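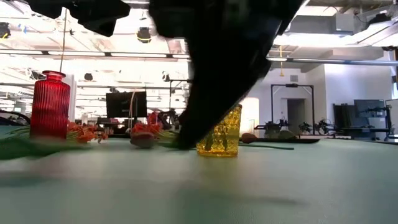 I run the Desetti page for people who want a robot arm on a table and don't have a robotics department to call. Desetti is the tabletop arm kit from Brarkari, and I've had mine set up long enough to have opinions. Most of the mail I get is about thin, awkward stuff, so flowers come up a lot: the orange artificial ones lying on a green tabletop, long stems going every which way, with the black gripper coming down next to a yellow glass cup. If your job looks anything like that, read the stems question first.

Last updated: December

Support > Kits > Desetti > FAQ

Can it pick up a single stem?
Yes, once you slow it down. I leave the speed setting at 175 for stems and only push it to 800 for moves through open air. Go in near the middle of the stem. If you grab by the bud, the long end swings and knocks things over (ask me how I know!).

Is it safe around glass?
I use it around glass all the time, but I set the grip limit before anything else. Start at the lowest level and go up one step at a time. Ribbed or bumpy glass has been easier for me than smooth glass.

What do I get in the box?
The arm, the gripper, the power supply, a table clamp and 3 sets of finger pads. No computer, and no table either, which one person did ask me.

How much is it?
The kit is $555 a month to rent from Worwood, with a one-month minimum. They sell it too, but the price moves around, so get a quote from them.

Do I need to write code?
Nope. You can guide the arm by hand, save the points and play them back. The Majali app handles that part. I do wish it had a better undo button.

Real flowers or fake?
Practice on fake ones. They bend back into shape and you can drop them all day long. Real ones bruise, and I'd save those until your grip setting is sorted out.

How long does setup take?
Mine took an afternoon, and a good chunk of that was me putting the clamp on backward.

Comments

potsandpetals: The 175 tip fixed it for us, thanks. We were going way too fast.

tallgrass22: Does the clamp fit a thick tabletop? Ours is a butcher block.

benchmonkey: @tallgrass22 mine does, but you need the longer bolts. Worwood sent them out on a Friday, no charge.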